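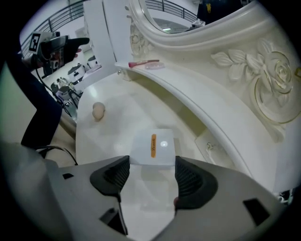

1/7
Notes on the white vanity, 2025-05-30. The top has a raised curved rim, so a cloth pushed straight at it leaves a line of dust where the two surfaces meet. Work along the curve with a folded edge instead. Corner of the cloth for the tight part of the arc.

2/7
Boxes. The white one with the orange label, "La perle" as far as I can read the script, lives on the flat part of the top. Glossy lids show every fingerprint. Microfiber, no spray. Spray on a paper label lifts the corners within a month.

3/7
The carving is the slow part. The rose on the right has spiraling petals, and each one is a ledge. Soft dry brush first, center outward, then the leaves. Gold outlining gets the brush only - no solvent, no melamine sponge. Emese Szénási restores frames and told me a sponge is 1,000 grit sandpaper with good marketing. I have not checked the number. I have stopped using the sponge.

4/7
Mirror last. Molded edges drop dust onto whatever you just wiped. Cloth damp, never dripping, and keep liquid off the bottom edge of the glass. Black edge on old mirrors starts there.

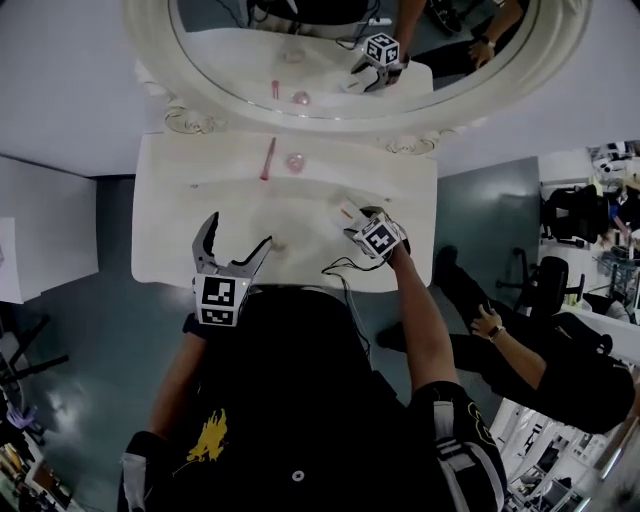

5/7
Sink side. Shallow basin, so anything left near it gets splashed. The pink toothbrush was lying loose along the back, with the little translucent pink thing next to it. Both need a fixed place. I ordered a Stondeck tray, the 2-slot one. The Nudberg cup is nicer but too tall for a counter with a mirror right behind it.

6/7
Order I settled on:
small items off the counter
brush the scrollwork at the lower corners of the mirror
glass
counter, back to front
basin and drain
small items back
Doing the basin before the counter means doing the basin twice.

7/7
Someone asked about sealing the carved parts. I would not. Wax collects in the recesses and yellows, and getting it out of a petal takes longer than 100 dustings. If the finish is chipped, touch up the chip and leave the rest alone. Tray dimensions to follow when it arrives.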